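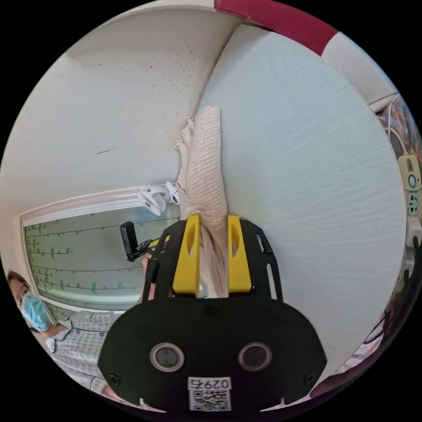 Finger swap on 0297 is done and the unit is back out as of Friday. Quick notes so the next one goes faster, because this one did not go fast. Complaint from the Dirnel bench was slip on soft stuff. Hard items fine, boxes fine, anything knitted and the pads let go part way up. So we tested on the worst thing we had, the cream rib knit you can see clamped between the yellow fingers, bunched and twisted with the fringed edge off to one side. If it holds that it'll hold a dish towel.

What was wrong. Pads were glazed. Run a thumbnail over a good pad and it drags a bit, run it over these and nothing. Log says 80 hours on that pair and the sheet says look at them at 100, so the sheet is wrong for fabric work and Vasilis Nedeljković is changing it. New interval for anyone on cloth is 41 hours. Yes 41, it lines up with the Petek battery check and you have the unit on the mat by then anyway.

Order of work, for those who haven't done a pair yet:

Power off, cable out. Not just asleep.
Photo of the finger position before you touch anything. I skipped this. Don't skip this.
Fingers off one at a time, left first, and bag the hardware seperately for each side.
Wipe down the slotted rails. Lint gets in those slots and packs down hard, a dry toothbrush does it, no spray.
New fingers on, snug, not tight.
Close by hand, slowly, and watch the tips come together. If one lands ahead of the other, back off and reseat.
Now tighten.
Leave the three screws on the black plate alone. You don't need to go in there for a finger swap and if you do, the calibration is gone and you've lost the afternoon.

On calibration. Mateja Jurić ran the Fendico close test after, open and shut 10 times with nothing in the jaws and then the same again on cloth. First round came out crooked, the right finger was seated a hair proud. That was me. Pulled it, reseated, ran it again, good. If your readings wander between closes look at the seating before you start blaming the software.

Then the windows. Both of the round ones on the front plate. They pick up fingerprints every time someone grabs the unit by the face, so please stop grabbing it by the face. There is a handle. Lens cloth only, the blue paper towels leave scratches and we have already paid for one replacement plate this year. Don't wipe over the label either if you can help it. The code has to scan at check-in and a smeared one means typing the number by hand, and then we get 0279 in the log. Again.
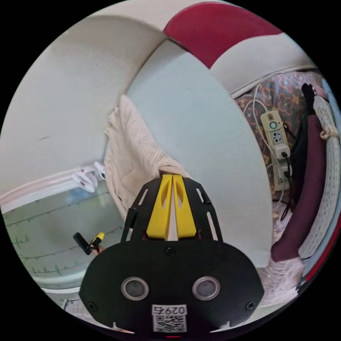
0297 on the cream knit, yellow fingers, tips closed on the fold.

Couple of things about testing on cloth. Pick up from a fold, never from the flat middle. Flat middle tells you about your wrist, not the pads. Let the fabric hang and go in at a fold, close, lift straight, hold for a slow count, put it down. Same spot again. Then a different spot. Ribbed knit is a good test piece becuase the grip changes depending on wether you come in along the rib or across it, and we want both to hold. Across was where the old pads gave up.

Also try it off an edge, with the cloth draped over something. Bench tests on the mat miss this. The weight hangs to one side and pulls the fabric at an angle, and a pad that is fine on a straight lift can still let it creep. Mateja wants this added to the Fendico sheet, I agree, Vasilis says put it in writing. So this is me putting it in writing.

Spares. Two pairs of yellow fingers in the top drawer at Idureo, one more pair on order, due in November. If you take a pair, write it on the drawer card with the unit number. Not your initials on a sticky note. The old pair from 0297 is in the red tub marked TRAINING, use those for practice but do NOT put them back on a working unit, they look perfectly ok and they aren't.

Still open: handle bracket on this one. Bench reported a little play in it, I snugged it up and it feels fine to me, but whoever has it next please check at the start of the shift and again at lunch. If it works loose twice I'll pull it and fit a new bracket. Message me or Vasilis, don't tape it.

Next unit on the mat is whichever of you is closest to 41 hours. Check your logs before Friday and tell Mateja, she's doing the list.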